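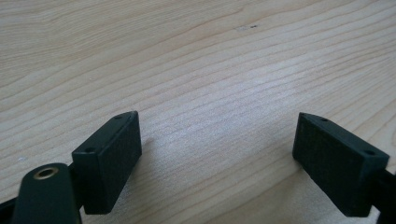

By Kelly Whiteley | 17 July 2023 | Hand-held tools | Kit review

Unlow Hand Gripper, full kit
Price: £335 from Prurov, pads included
Spare pads: £34 a pair

I've had the Unlow on my bench since January and I've been promising a proper write-up for nearly as long, so thank you for your patience, and for the nagging! If you're new to the site, I review kit for people who teach robots small jobs at home or in a little workshop. Most of us are on a budget and most of us haven't got an arm we'd trust near a teacup.

The Unlow is a gripper you hold yourself. You squeeze the trigger, the fingers close, the camera on top records what they're doing, and later on you feed all that to whatever is going to drive your real arm. I use mine for table jobs (sorting, stacking, putting lids on things) and nearly all of it happens on the same pale wooden top, with the grain running mostly on the diagonal and one dark little mark that I now know better than my own face.

What you get

One hand unit, assembled
One pair of finger pads, fitted
Camera bracket (you supply the camera)
Two hex keys
A bag of spare screws
Printed set-up sheet, four sides

Putting it together

There isn't much to do. The hand unit comes built, and the only fiddly bit is the camera bracket, which goes on with four screws and wants to sit dead square before you tighten anything. I did mine up too quickly the first time and spent an evening wondering why one finger looked longer than the other. Do it with the fingers fully open, get both pads showing evenly at the bottom of your picture, then nip the screws up a bit at a time.

The set-up sheet is good, apart from page three, where the drawing is of the older bracket. Prurov have told me they're reprinting it.

The fingers and pads

I like these a lot. The pads are a green so dark you'd call it black in most lights, chunky rectangular blocks with a fine rough texture all over and a pair of small round holes along the top edge of each. They lean towards each other in a V when you look down between them, and it took me a day to stop fighting that. Once I'd stopped trying to pinch with the tips and let the flat of the pad do the work, my grabs got far tidier.

The grip on card, wood and hard plastic is lovely. Glass is so-so. Anything thin and flat, like a single playing card, is a pain - you end up pushing it to the edge of the table and catching it there. I've read that Wojcik are making a softer pad that fits the same hand and I've asked for a pair to try, so watch this space.

The arm piece in front of the left pad has a rounded end, and there's a brass-coloured ring set into it that has gone a touch worn round the rim on mine. It makes no odds to how it moves. I put one drop of light oil on each joint every couple of weeks, wipe off whatever creeps out, and that's the whole of my maintenance routine.

In use

My notebook says 1077 recordings, which surprised me too. They weren't all good ones! The first 100 I threw away in one go, mostly down to me moving like somebody late for a train. Slow down, let the fingers open fully before you go in, and hold still for a breath once you've let go of the thing. The arm at the other end copies your bad manners along with everything else.

Weight is fine for half an hour. After that I feel it in my thumb, and if you've got small hands you may feel it sooner, as the trigger is set quite a way forward. You can bring it back one notch with the smaller hex key (undo the grub screw under the handle, slide, do it up again). I wish there were a second notch.

Light matters more than I'd expected. A pale table under a bright lamp throws a shiny patch right between the pads, just where you want to see what you're picking up. I've moved my lamp back and hung a bit of baking paper over it, and the recordings are much easier to work with. A dull cloth on the table would do the same job, but I like seeing the wood.

I also lent the kit to the Saturday-morning lot at Plaltadance - well, it used to be mornings, they've moved it to whenever the hall's free - and they had it going in ten minutes with no help from me. One of them dropped it on a stone floor. The bracket bent and I straightened it in a vice. Pads didn't mind at all.

Things I'd change

A second notch on the trigger, as I said. A cap for the camera bracket when it's in a bag. A softer case, or any case, as the box it comes in falls to bits within a month. And I'd like the spare screws sorted by length, please, Prurov, I've asked nicely twice.

Would I buy it again?

Yes, and I did pay for this one. It's a fair bit of money for something you hold in your hand and squeeze, and if you only want to try a few grabs over a weekend, borrow one first. If you're planning on months of recordings, get the kit and a spare pair of pads in the same order so you only pay postage once.

Prurov send it out in two to three days, and they'll take it back within a month if it's clean and has all its screws. Questions about fitting the bracket can go in the comments and I'll answer when I'm next at the bench.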